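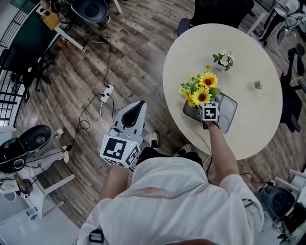
Figure 5.1 Artificial sunflowers in a grey tray on a round white table, with a white arrangement and a small green plant further back.

Chapter 5
Artificial Arrangements on Round Tables

5.1 Scope of the chapter

Chapter 4 dealt with fixed decoration: wall panels, rails and built-in planters. The present chapter deals with loose decoration, meaning items that stand on furniture under their own weight and can be lifted off by one person. The main case is the artificial flower arrangement on a small round table in a shared room. Fresh flowers are treated in Chapter 7, and hanging work in Chapter 8.

The reader should be able, after working through sections 5.2 to 5.7, to choose a container for a given stem load, set out a round table with one main and up to 2 minor arrangements, and judge the result under the lighting of the room in which it will stay. The terms stem load, spread and foot are used as defined in Chapter 1.

5.2 The round table as a base

A rectangular table has a front, and the arrangement can be built to face it. A round table has no front until chairs are placed. Where chairs stand on all sides, the arrangement must be finished all round, with no bare wire or tape showing at the back. Where the table stands against a wall or in a corner, a faced arrangement is acceptable and uses fewer stems.

The useful area of a round top is smaller than its diameter suggests. Hands, cups and papers take up the outer band, and anything tall in that band is liable to be knocked by a sleeve. The main item is therefore placed at or near the centre. Minor items may be set off centre, provided they are low and have a broad foot.

White and pale tops show the colour of the flowers without altering it, but they also show dust, fallen leaf parts and scuffs from the container. A dark or strongly grained top hides these faults and weakens the outline of the green parts. For mixed yellow and green work the pale top is normally preferred.

5.3 Choice of container

Three forms are in common use: the pot, the tray and the clear vase. The pot holds stems upright and gives a compact outline. The tray holds stems at a low angle and is suited to a bouquet that is to be shown lying down or moved from table to table. The clear vase exposes the stems and is rarely satisfactory with artificial material, where the wire core can be seen through the glass.

The weight of the filled pot should exceed that of the flower heads by a clear margin. Large heads such as sunflowers sit high on the stem, and the centre of gravity rises accordingly. In the bench trials carried out by Kaczorowski for the Florken range, an unweighted pot was tipped repeatedly by a light push at head height, while the same pot with 500 grams of gravel in the base stayed upright. The trial method is set out in Appendix B.
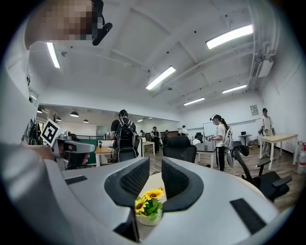

Can a small pot carry several sunflower heads without looking crowded?
A small pot can do so if the heads are set at different heights and turned slightly away from one another, with leaves filling the gaps below them. Heads placed level and facing the same way merge into a single block of colour.

5.4 Setting the heads

Work begins with the tallest stem, which fixes the height of the whole. A common rule is one and a half times the height of the pot for compact work. The second and third heads are set lower and to either side. Buds, if used, go at the edge of the spread, where their smaller size tapers the outline.

Stems are bent with pliers below the lowest leaf. Bending by hand above the leaf tends to crack the plastic sleeve, and the crack opens further each time the head is adjusted. Leaves are opened last, beginning at the bottom. A leaf that has been packed flat can be softened in warm water, shaped, and left on a cloth until it holds its curve.

The brown centre of an artificial sunflower is usually a separate part, glued or pressed into the ring of petals. It should be checked with a light pull before the head is set. Loose centres are re-glued and left overnight.

5.5 Minor arrangements

A second arrangement on the same table should differ from the first in colour or in size, and preferably in both. White flowers are the usual companion to yellow. A single small plant of the succulent type may be added

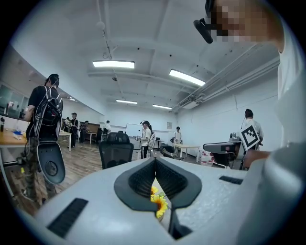 where the table would otherwise look bare on one side, but it should not be brought so close to the main item that the two read as one group. A gap of one hand's width is sufficient on most small tops.

Minor items are the first to go missing in shared rooms and the first to be put back in the wrong place. Xavier recommends marking the underside of each pot with the table number and recording it in the room sheet (Table 5.2). The mark is made in paint, as adhesive labels lift after cleaning.

5.6 The effect of room lighting

Artificial petals are dyed to look correct under a particular kind of light, and the supplier's sample is seldom viewed in the room where the goods will be used. Under warm lamps of around 3,000 K, yellow deepens towards orange and white takes on a cream cast. Under cooler ceiling tubes the yellow is sharper, and the green of cheaper leaves may look bluish.

Rooms with long rows of ceiling lights give fairly even light along their length, and a table may be moved without much change in appearance. Deep beams interrupt this, and a table placed beneath one should be viewed again after the move. Large mirrors add a further consideration, as they can show the back of an arrangement from a position where only the front was planned.

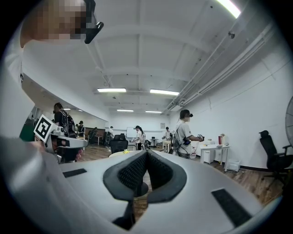 Figure 5.2 Long room with a white beamed ceiling, fluorescent lights and a mirrored left wall.

5.7 Procedure for judging an arrangement in place

Set the table in its final position with its chairs. Switch on the lights normally used in the room. View the arrangement first from standing height at the door, then from each chair at seated height. Correct any head that hides another from more than one chair. If there is a mirror, check the reflection from the far end of the room.

Record the position of the table, the lights in use and the items set out. The completed sheet is kept with the cleaning schedule described in section 5.8.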